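Section 4: Setting up a fixture round

By now you should have your clubs loaded and your grounds list checked (Section 3). If you skipped the grounds list, go back and do it. The Carnmont league skipped it once and had four under-14 netball sides turn up at a bowls club.

4.1 Before you start

You will need the league password, the season's club list, and the grade structure as agreed at your pre-season meeting. If it was not agreed at your pre-season meeting, ring whoever shouted loudest and use theirs.

Fixtures can only be drawn by a login with Scheduler rights. Coaches do not have Scheduler rights. Coaches will ask for Scheduler rights.

4.2 Drawing the round

1. From the Season menu, choose Rounds, then New Round.

2. Pick the grade. Grades are drawn one at a time, top to bottom, so the seniors get first go at the decent courts.

3. Enter the number of teams. An odd number gives you a bye, which Harik places for you. You can move it later under Round Options.

4. Set the first centre pass time. Type it as 6.30 pm, with the space. Harik reads 630 as a court number.

5. Press Draw. A small league takes a few seconds. Anything over 29 teams takes long enough to fill the kettle.

6. Read the draw before you publish it. Check for the same two clubs meeting in back-to-back rounds, and for any umpire listed as playing in the match they are umpiring.

Note: Harik will happily draw a team against itself if the club has been entered twice under different spellings. Merge duplicates first (3.6).

Caution: Pressing Draw a second time replaces the first draw completely. There is no undo. Save a copy under Round Options if you have any fondness for it.
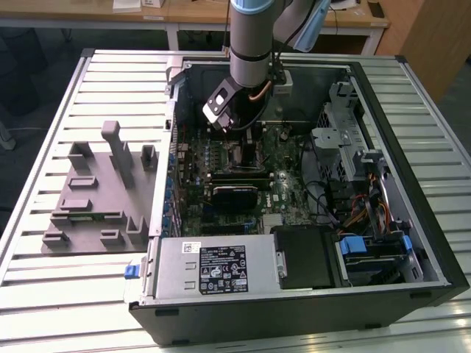
4.3 Working from the clubhouse computer

Harik keeps a local copy of the season, so you can enter scores at the ground when the internet has gone off for the evening. The local copy lives on whichever machine you last signed in on, and it holds up to 4000 match records before it starts nagging you to archive. An old office tower will do the job nicely -- a Dell with its own graphics card, say, has more than enough in it for a netball ladder. Leave the side panel on during finals. Sign out properly when you finish, or the next person to sit down will be entering the under-12 scores as you.

4.4 Publishing

1. Open the round and choose Preview. What you see is what parents see.

2. Tick Notify Clubs if you want emails sent. Leave it unticked while you are practising. The Brudine association did its practising with the box ticked and sent 38 versions of Round 1 before lunch.

3. Press Publish. The round turns green on the calendar.

4. To change a published match, open it and choose Amend. The old time stays on the page with a line through it, so that people can argue about it with evidence.

Note: Washouts are not amendments. Use Postpone, and the match goes into the holding list until you find it a court. Matches left there at the end of March are recorded as draws, unless your by-laws say something else under Season Rules.

4.5 Fixing the ladder

If the ladder looks wrong, work through these in order.

1. Check that every match in the round has a score. A blank is not a nil-all draw, whatever the losing side tells you.

2. Check the points setting. The default is four for a win and two for a draw. The Kwon Shield uses its own setting, which can be picked from the list.

3. Check that percentages are worked out on goals for and against, and that forfeits are left out.

4. Choose Rebuild Ladder. Wait for the tick.

If it still looks wrong, it may be that your team is simply eighth. For anything else, send the round number and a copy of the ladder to Sota Sasaki at the help desk, who would like it known that he cannot change results.

Section 5 covers umpire rosters, and should be read sitting down.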